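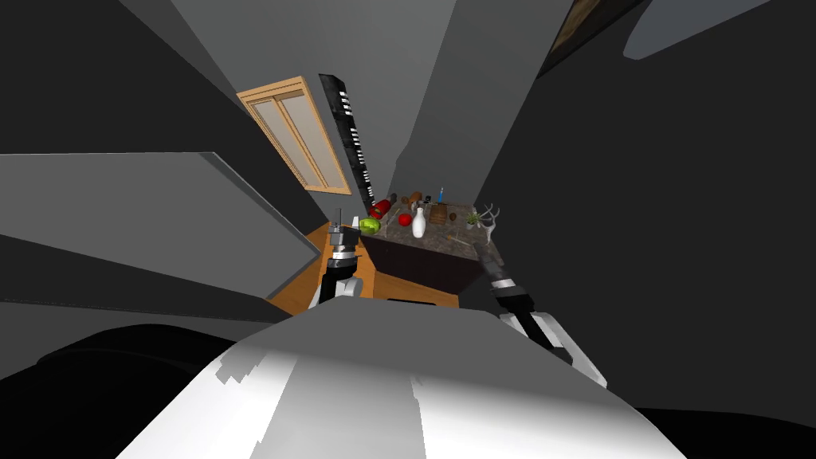
Gray is a difficult word to collect. In the Tuston Color Words list, people write down the first everyday name that comes to mind for a color, and between white and black they often do not agree. A glossy white shell with a jagged gray shadow on its left side can be "white" for one person and "white and gray" for another – both answers are correct for us, and both are kept.

## Contents

- `answers.csv`: 3,468 answers, one per row
- `names.csv`: the different spellings, joined under one main form
- `regions.csv`: the three areas of collection (Fullelen, Galli, Bemton)

Of all answers, 2,546 were given in writing. The others were spoken and typed later by Ubaldo Santoro, who also checked the spelling.

## Columns

| Column | Meaning |
|---|---|
| `id` | number of the answer |
| `name_raw` | the word as given |
| `name_main` | the joined form |
| `region` | area of collection |
| `mode` | written or spoken |

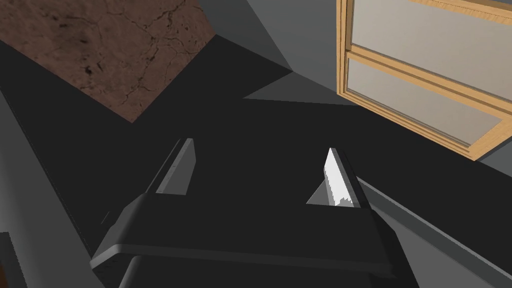 *A nearly black floor, with one finger of the gripper almost white on its inner face.*

## Known problems

Answers from Galli are few, so please do not compare it alone with the other areas. "Silver" was first joined with "gray" – we separated them again in January 2025. Compound names such as "dark blue gray" are not split. In 8 rows the region is missing.

## Use

Free for teaching and study. Please name the list and the version you used.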